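**Hanosa releases practice document for simulated gripper trials**

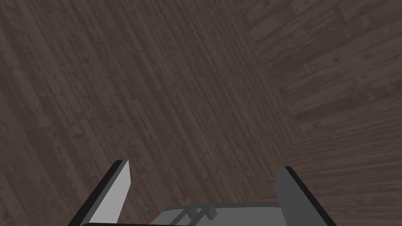 Issue 4 | Page 1

Zasbridge, 2023-10-18 – Hanosa today released a practice document for teams that test two-finger grippers in simulation before moving to hardware. It sets out how a simulated trial is to be started, logged and reported.

Each trial starts with the fingers open and nothing held between them. The view from the wrist is saved before the first motion command, with both fingertips and the floor behind them visible. Floor textures with planks laid in more than one direction are allowed, provided the same texture file is used for the whole test series.

The document contains 54 clauses. Clause 40 is new in this issue and covers contact settings: friction values, finger stiffness and time step must be listed in the report, and a change to any of them starts a new series. Results from simulation may not be quoted as hardware results.

"Most of the comments we received were on logging," said Vasilis Kadrić, technical editor at Hanosa. "We had 305 of them on the draft, and the log format was rewritten in April as a result."

Braler and Kanaujia reviewed the draft and will apply the document to their own test programs. Use is voluntary. The document does not replace national or international safety standards – a risk assessment is still required before any physical robot is powered on.

Copies are available on request from the Hanosa standards desk.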